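The Bench That Does Everything

July 17, 2018

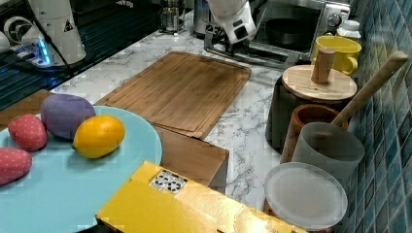
Boards across the middle, coffee gear and toaster oven at the back, and a plate of soft toy fruit at the front left.

Mawuli Fiadzo has cooked in eleven rental kitchens and says they all had the same fault. The bench was never long enough, and whatever length there was had already been taken by the time he moved in. A microwave sat on it, or a dish rack, or somebody's bread bin.

Small benches are the normal state of things in older flats, and the advice given to people who live with them tends to be to buy something. Juwita Kwok, a kitchen planner with the design firm Lancombe, would rather her clients bought less. She asks them to clear the whole bench, wipe it down, and put back only what gets used every day. The rest goes in a box for two weeks.

"Most of the box never comes back out," she says. "People forget they own it."

What tends to return first is the coffee gear. A kettle and a French press make a sensible pair if they stand together at the back, close to a power point, where they don't have to be shifted when dinner starts. A toaster oven is harder to place. It needs air around it, and its door has to open without hitting anything. Kwok puts it in a back corner and leaves the bench in front of the door clear whenever it is switched on.

The middle of the bench belongs to the boards. A big bamboo board with a groove around the edge will catch the juice from a tomato or a roast, and it protects the stone. Marble marks easily. Lemon juice will dull it within minutes, and red wine is worse. Ekua Essien, who restores benchtops under the name Tinska, charges $200 for a visit and says most of the work is acid etching near the sink.

"I tell everyone to get a second board and leave it out," Essien says. "One for onions, one for everything else. Wash them, dry them standing up, oil them when they look grey."

Along the wall, she likes a tight cluster of containers. Tile is easy to wipe, so the messy things can live against it. A terracotta cup will hold long-handled tools, and a canister with a wooden lid takes tea or sugar. Glossy mosaic in a blue-green does a lot for a plain white bench, though the grout wants scrubbing twice a year. She does hers in October, before the hot weather.

Then there are the children. Kwadwo Dankwa has two, both under five, and gave up on keeping them out of the kitchen. They have a plate of their own now, with play food on it, and they set up beside him while he chops. Soft toys suit the job. They don't chip a plate or clatter on stone, and a toy strawberry that gets flicked across the bench does no harm.

"They make me lunch while I make them lunch," Dankwa says.

His rule is that the toys stay on the plate and the plate stays at the opposite end from the knives and the kettle. At night the whole lot goes into a cupboard.

Fiadzo has since bought a place. The kitchen quote came in at $3000 for new stone alone, and he decided to keep the old bench and spend the money on lighting.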